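Simulation First: The Manipulation Club at Pistbridge

Every task the Pistbridge robotics club attempts is run in simulation before anyone books time on hardware. The rule dates from April, when the club had one working arm and 14 members who wanted to use it.

Naveed Pirzada, who supervises the group, splits it into teams of four. Each team is given the same room model, the same two-armed robot and a set of household objects, then writes its own controller. The room is called Itwood, after the street where the club used to meet. The current assignment, Luker, asks for a reach, a grasp and a controlled lift. A team has 48 attempts to submit, and object positions change between them.

Scoring is plain. An attempt passes if the object leaves its support and stays between the fingers. Contact with anything else on the way in costs points. By 11 February 2022 the teams had logged 258 attempts, and most of the failures came from the approach - the wrist arrived at a poor angle and the fingers closed off center.

Long, narrow objects give the most trouble. "A bowl forgives you a little," says Yasir Mohmand, a second-year member who wrote the club's logging tool. "A bat does not. If the fingers meet it at different times, it tips." His team now lines up the palm with the object's long axis and holds the fingers wide until the last stage of the approach. The change cost them speed, which is not scored.

A rival team, Rajput, plans both arms together and accepts a longer computing time. Pirzada has not said which method he prefers. Both controllers go to the real arm next term, with the same objects and a lower speed limit.

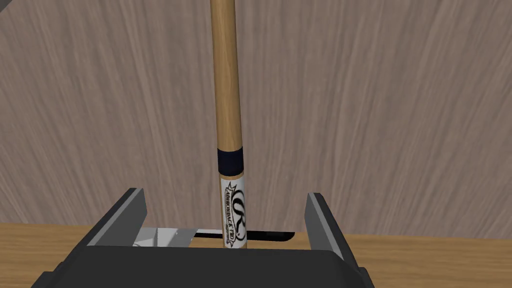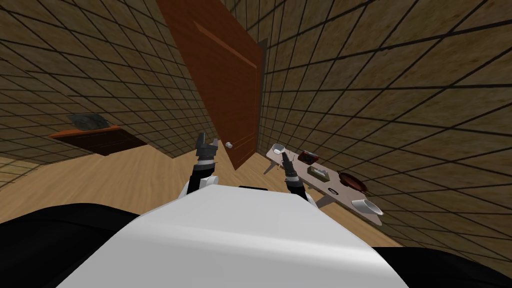 Simulator views from the club's work: a bat between the open fingers of a gripper (first), and both arms with a table alongside (second).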